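Corkik Records — Mail Order
Home / Vinyl / Reissues / Rock, 1970s

HANDARICO: Aitken Road
LP, Noltik 703
Condition: New, sealed
Price: $30.00
Edition of 600, hand-numbered on the back cover
In stock

Add to cart
Add to want list

Handarico's second album, back on vinyl for the first time since the original pressing sold out of the trunk of a station wagon. Noltik has cut it from the stereo master tape and put it in a heavy tip-on sleeve with the original front cover and a new insert.

If you know the band at all, you probably know them from the single that shows up on regional compilations. That was the first lineup, with a horn section and a different singer. By the time of Aitken Road the horns were gone and the band was down to five: two guitars, organ, bass and drums. The organ does most of what the horns used to do. It's a slower record than the single would lead you to expect, and a good deal heavier on the low end.

Side one is the band's live set from that year, played straight through with very little added. Side two is where they used the studio. "Second Shift" has three organ tracks stacked on top of each other and a piano that only comes in for the last verse. "Grain Elevator" runs over seven minutes and fades on a guitar solo that was clearly still going when the engineer pulled it down. People have asked whether the full take survives. The notes say the reel ends a few seconds after the fade, so this is all there is.

Track list

Side one
1. Aitken Road
2. Borrowed Coat
3. County Line Blues
4. What the Preacher Owes
5. Leave the Porch Light

Side two
1. Second Shift
2. Paper Route
3. Mabel's Waltz
4. Grain Elevator

About the source

The master is a quarter-inch, half-track stereo tape running at 15 inches per second. It was stored in a dry basement and needed no baking. There is a short dropout in the left channel near the start of "Paper Route." It's on the tape and it's on the original pressing too, so Noltik left it alone. The tape hiss has also been left where it was. You'll hear it between tracks on headphones.

The only repair was at the head of side two, where an old splice had dried out and let go. It was remade before the transfer. The lacquers were cut from a flat transfer with a small lift in the top end on side one, which sounded dull on the original because the first pressing plant cut it quietly to fit the running time. Compared with the original, the new one is louder, the cymbals are clearer, and the bass on "County Line Blues" no longer blurs into the kick drum. 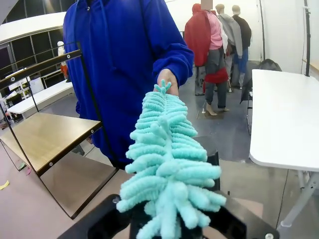
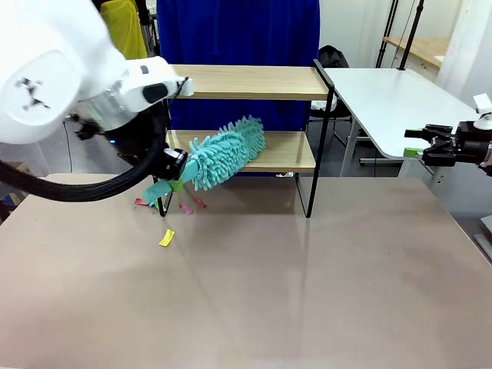

By the Corkik mail order desk
4 February 2020

The sleeve

Front cover as per the original, taken from an unused printer's proof, so the colors are right. The old sleeves fade badly along the spine and most copies you see for sale now have gone from red to a kind of salmon. The back cover adds a small box for the copy number and the new catalog line. Everything else is where it was, including the misspelled song title, which has been corrected on the label and in our track list only.

The insert is a single sheet, printed both sides. One side has the lyrics. The other has an essay on the band's two years as the house act at a roller rink, along with the session sheet and a gig list. The gig list is longer than you'd think for a band that never got past three states.

There is no download code. The plain white inner sleeve is poly-lined.

Specifications

Format: LP, 12-inch, 33 1/3 rpm
Label: Noltik
Catalog number: 703
Vinyl: black only
Sound: stereo
Sleeve: tip-on, matte finish
Insert: yes
Download: no
Edition: 600

Playing notes

Our test copy was played on two turntables in the shop, one with a plain conical stylus and one with an elliptical. It tracked cleanly on both. Side one is long, and the inner groove on "Leave the Porch Light" is a loud passage close to the label — if your cartridge tends to spit on the letter S, that's where you'll hear it. Checking the alignment took care of it on the shop deck with the older arm.

The center hole on our copy was a tight fit. Press down evenly at the label and don't force it from the edge.

Questions we get

Is this the same mix as the original?
Yes. It's the only mix that was made. The eight-track reels were wiped and used again by the studio.

Will there be a colored pressing?
Noltik says no.

Can I pick my number?
No. Copies go out in the order they come out of the box. Number 261 was skipped at the printer and replaced with an unnumbered sleeve, which Noltik has kept for its own shelf.

Is the first album coming?
Noltik has it planned for October. We don't have a price yet and aren't taking orders. Put it on your want list and you'll get an email when the page goes up.

Do you buy originals?
We do, if the record plays well. A worn sleeve is fine. Send the matrix numbers from the run-out on both sides and tell us about any skips.

Shipping

Records go out in a stiff cardboard mailer with two pads. Sealed copies are shipped sealed unless you ask us to open them and pack the disc outside the jacket, which we recommend for long trips. It saves the seams. Write "open it" in the order notes and we'll put the shrink wrap in with the record in case you want the sticker.

Up to three LPs go in one mailer. Four or more go in a box. If you have something on preorder, place it as a separate order or everything will wait for the last item.

Returns

Defects such as a warp that won't track, a skip or an off-center pressing: tell us within 30 days and we'll swap it while we have copies, or refund it once we don't. Light paper scuffs on new vinyl are common and aren't treated as a defect if they don't sound. Corner dings that happened in the mail are covered — keep the mailer until you've looked the record over.

More from Noltik
More 1970s rock LPs
Inner sleeves and outer sleeves
Back to new arrivals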